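Reprendre un entraînement interrompu

Depuis janvier je travaille le soir sur un petit modèle de prévision de séries temporelles. Il doit estimer la consommation électrique d'un immeuble de bureaux, heure par heure, à partir de la météo et du calendrier. Les relevés viennent de Bramport, où Lai-ching Ho s'occupe des compteurs. J'ai 2743 jours de données, avec des trous.

Le premier modèle était un réseau récurrent assez banal. Il se trompait peu en semaine et beaucoup les jours fériés. J'ai ajouté une variable pour les ponts, puis une autre pour les vacances scolaires. La deuxième n'a rien changé, je l'ai retirée.

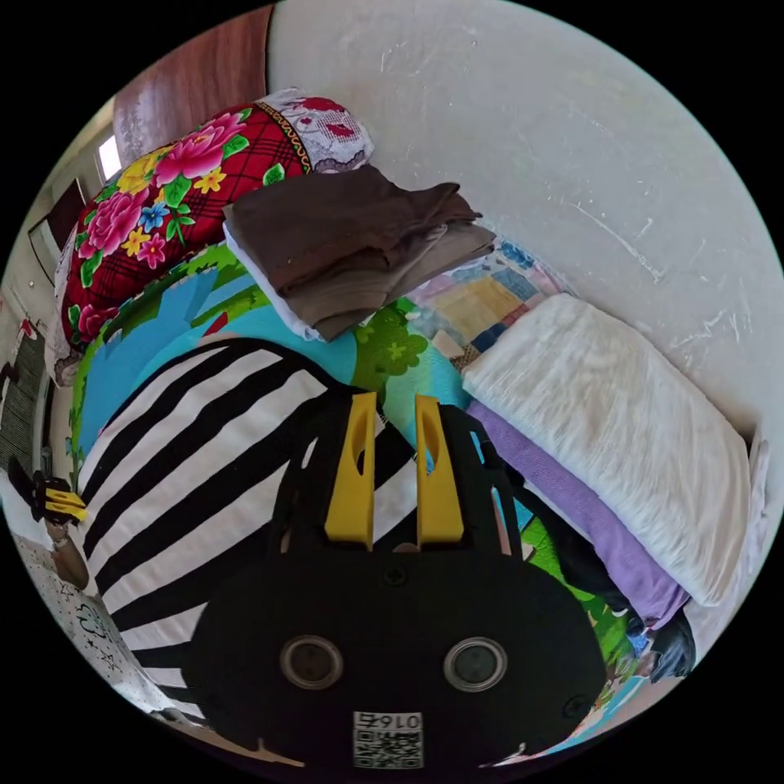
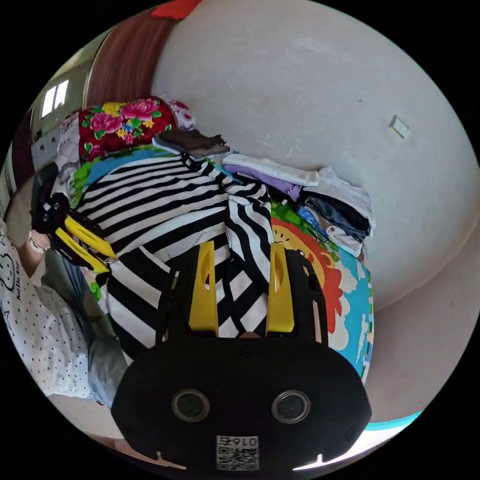 Le vrai problème de février a été la reprise après coupure. Mon script sauvegardait les poids toutes les 300 itérations, mais pas l'état de l'optimiseur. À chaque redémarrage la perte remontait d'un coup et il fallait une bonne heure pour revenir au niveau précédent. J'ai donc tout mis dans le même fichier : poids, optimiseur, graine aléatoire, position dans les données. Chaque fichier porte maintenant un numéro d'essai à trois chiffres, dans le genre du 016 au-dessus du QR code de l'étiquette, et ce numéro est repris dans le journal. Avant, j'avais des noms comme « test_bon » et « test_bon_2 », et j'ai perdu une soirée à chercher lequel était lequel.

Yung-ching Man m'a conseillé de vérifier la reprise de façon bête : lancer l'entraînement d'une traite, le relancer en le coupant au milieu, comparer les deux courbes. Les miennes se superposent depuis l'essai 13. Il restait un écart minuscule à cause du mélange des lots, corrigé en sauvegardant aussi l'état du générateur.

Côté résultats, l'erreur moyenne a baissé sur les jours fériés, sauf le 1er novembre, que le modèle prend toujours pour un jour ouvré. Je n'ai pas encore regardé pourquoi. Les relevés de cette semaine-là sont incomplets, ça peut venir de là.

Prochaine étape : essayer un modèle à arbres sur les mêmes données, pour avoir une référence. J'aurais dû commencer par ça. Le code sera en ligne en juin si j'ai le temps de le nettoyer.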